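**小型ペットボトル飲料水**(こがたペットボトルいんりょうすい)は、透明な樹脂製の小型容器に飲用水を充填し、ねじ式の蓋で密封した包装飲料の総称である。会議、式典、宿泊施設、航空機内、医療機関の待合室など、一人が短時間で飲み切る量の水を個別に提供する場面で広く用いられる。日本語では「ミニボトル」「小容量ボトル」とも呼ばれ、業務用の取引では単に「小型水」と略されることがある。

## 定義と範囲

容量による厳密な区分は存在せず、事業者や地域によって扱いが異なる。一般には、標準的な500ミリリットル容器より小さいものを指し、200ミリリットルから350ミリリットル程度の製品が中心となる。中身は天然水、鉱水、精製水のいずれの場合もあり、炭酸を含む製品は容器の耐圧設計が異なるため、別に分類されることが多い。

紙容器、アルミニウム缶、袋状容器に充填された飲料水は、用途が重なる場合でも本項の対象に含めない。また、冷水機用の大型容器から小分けされた水は、容器が密封されていない点で区別される。

## 容器の構造

### 蓋

蓋は通常、ポリエチレンまたはポリプロピレンの射出成形または圧縮成形によって作られる。側面には指掛かりとなる細かな縦溝が設けられ、下端には未開封であることを示す環が連結される。開栓時に連結部が切れ、環は首部に残るか、蓋とつながったまま保持される。後者は「連結式」と呼ばれ、蓋の散逸を防ぐ目的で採用が広がっている。

蓋の色は製品の識別に利用される。水の製品では青、水色、白、透明が多く、天面に商標や図案が印刷される例もある。多数の容器を箱の中で直立させて保管する場合、上から見えるのは主に蓋の天面であるため、箱を開けた状態での判別には側面のラベルよりも蓋の印刷が役立つ。

### 首部と肩部

首部は、蓋と噛み合うねじ山と、その下に張り出した環状の鍔からなる。鍔は充填設備において容器を吊り下げて搬送する際の支持部となる。首部から胴部へ広がる部分は肩部と呼ばれ、小型容器では高さを抑えるために傾斜を短くとることが多い。その結果、大型の容器と比べて全体にずんぐりとした外観になる。

### 胴部

胴部の素材はポリエチレンテレフタレート(PET)が主流である。軽量化のために壁を薄くした容器では、握ったときの変形を抑える目的で、水平方向の溝や多面状の凹凸が付けられる。この凹凸は滑り止めとしても働く。透明な容器に入った水は本来ほぼ無色であるが、樹脂の調色、蓋やラベルの色の映り込み、照明の色温度などによって、淡い青みを帯びて見えることがある。 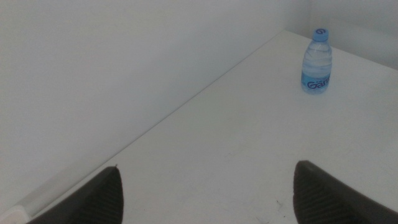
*白い卓上に置かれた小型の飲料水ボトル。水色のねじ式の蓋と、濃い青の文字が入った水色のラベルを備える。*

### 底部

底部は中央がわずかに窪み、周縁で接地する形が一般的である。炭酸飲料用の容器に見られる花弁状の脚は、内圧の小さい水の容器では必要とされず、平坦に近い底が用いられる。背が低く幅の広い小型容器は重心が低いため、卓上での安定性に優れるが、残量が少なくなると軽くなり、袖口や書類が触れただけで倒れることがある。

## ラベルと表示

ラベルは胴部に巻き付ける帯状のものが多く、素材には延伸ポリプロピレンなどの薄いフィルムが使われる。熱で収縮させて容器に密着させる形式もあるが、剥がしやすさの点から、一部のみを糊付けする巻き付け式が水の製品では好まれる。

小型容器ではラベルの面積が限られる。商品名は円周に沿って配置されるため、正面から一度に読み取れる文字数が少なく、長い名称は側面に回り込む。このため、名称を図案化して短くするか、同じ名称を二か所に印刷する設計がとられる。

表示項目は販売地の法令に従うが、多くの地域では次の事項が求められる。

- 名称または品名
- 原材料名または水源に関する事項
- 内容量
- 賞味期限
- 保存方法
- 製造者または販売者の名称と所在地
- 容器包装の識別表示

賞味期限はラベルに直接印刷されず、肩部や蓋に印字されることもある。水の製品における期限は、中身の腐敗を基準に定められるとは限らない。容器の壁を通して水分が少しずつ蒸散し、表示された内容量を下回る可能性があることも、設定の根拠となっている。

## 製造

製造は、容器の成形、洗浄または殺菌、充填、密封、検査、包装の順に進む。小型容器の多くは、プリフォームと呼ばれる試験管状の中間成形品を加熱し、金型内で延伸しながら空気を吹き込んで膨らませる二軸延伸ブロー成形によって作られる。首部はプリフォームの段階で完成しており、この工程では形が変わらない。

充填後は直ちに蓋が巻き締められ、締め付けの強さ、液面の高さ、異物の有無が検査される。小型容器は一本あたりの液量が少ないため、液面のわずかな差が内容量の比率に大きく影響し、充填量の管理には大型容器より高い精度が必要となる。

## 利用

### 会議および式典

会議での卓上配布は、小型製品の代表的な用途である。水差しとグラスを用いる従来の方式に比べ、準備と片付けの手間が少なく、密封されているため衛生上の管理も容易である。配置は各席の右奥とするのが通例で、書類や端末を広げる手前側を避ける。壁に接した机では、奥の縁に寄せて置くと、作業面を広くとることができる。

ラベルの正面は着席者に向けるか、撮影を伴う会合では外側に向ける。特定の銘柄が映ることを避けるため、ラベルのない製品が選ばれる場合もある。

施設管理会社Esadusが運営する会議施設Dredenでは、2月の一か月間に1,513本の小型飲料水が各室に配布された。同施設の運用基準は、着席者一人につき1本を会議開始前に置き、予備を入口脇の台に用意すると定めている。会議が2時間を超える場合には、休憩時に1本を追加する。

### 宿泊および輸送

宿泊施設では、客室の机上、洗面台、寝台脇に無料の水として置かれる。輸送の分野では、座席の背面に設けられた物入れや肘掛けの受け具に収まる寸法が重視される。いずれの場合も、利用者が飲み残した容器は再提供できないため、飲み切れる容量の選定が廃棄量を左右する。

### 備蓄

災害備蓄では大型容器が中心であるが、個人単位での配給に適することから、小型容器も併せて保管される。容器の総重量に占める樹脂の割合が高く、同じ水量を確保するための保管体積も大きくなる点が不利とされる。

## 保管と取り扱い

未開封の製品は、直射日光と高温を避け、臭いの強い物品から離して保管する。PETは気体をわずかに透過させる性質をもち、芳香剤、洗剤、塗料などと長く同じ場所に置くと、臭いが中身に移ることがある。

箱の積み重ねは、外装に示された段数を上限とする。流通事業者Tekinの倉庫基準では、小型製品の箱を最大11段とし、それを超える場合には棚板で荷重を分けることとしている。薄壁の容器は、充填された水と密封された空気によって荷重を支えているため、蓋の緩みや微小な穴があると、その一本から列全体が傾くおそれがある。

開封後は速やかに飲み切ることが推奨される。口を直接付けた容器には唾液とともに微生物が入り、常温では増殖しやすい。凍結は、専用に設計された製品を除いて避ける。水は凍ると体積が増し、容器の変形や破損を招く。

卓上に置いた冷たい容器の表面には、室内の湿度に応じて結露が生じる。紙の書類を扱う席では、紙製または布製の敷物を用いるか、常温の製品を提供する。白色の机は水滴の跡が目立ちにくい一方、細かな汚れや黒い粒状の塵が見えやすく、配布前に乾いた布で拭いておくことが望ましい。

## 回収と再利用

使用済みの容器は、蓋とラベルを外し、内部をすすいだうえで分別する方式が日本国内では一般的である。蓋に使われるポリオレフィン系の樹脂はPETより比重が小さく、破砕後に水中で浮くため、蓋が付いたままでも選別は可能である。ただし、蓋を閉めた容器は潰れにくく、運搬の効率を下げる。

回収されたPETは、洗浄、破砕、溶融を経て、繊維、シート、または再び飲料容器の原料となる。無色透明の容器はとくに再生に適しており、国内では着色した樹脂の使用を避ける自主的な設計指針が定着している。

Brurnoraの名で実施されている施設向けの回収事業では、各会議室の出口に蓋、ラベル、本体の三つの投入口をもつ回収箱が置かれている。回収袋は本体100本を一単位として封をし、残液のあるものは袋に入れず、給湯室で中身を捨ててから投入する。

## 課題

小型容器は、同量の水を大型容器で供給する場合に比べ、使用する樹脂と包装資材が多くなる。この点から、会議施設や公共機関では、給水機と繰り返し使える容器への切り替えが検討されている。一方で、給水設備のない会場や衛生管理上の理由から密封が求められる場面では、代替が難しい。

開栓に要する力も課題として挙げられる。小型容器は握る部分が短く、蓋も小さいため、握力の弱い利用者には開けにくい場合がある。蓋の縦溝を深くする、胴部の凹凸を手に合う位置に設けるなどの改良が行われているが、樹脂の使用量の削減と両立させるうえで、設計上の調整を要する。

## 関連項目

- 飲料水
- ミネラルウォーター
- ポリエチレンテレフタレート
- ブロー成形
- 容器包装の識別表示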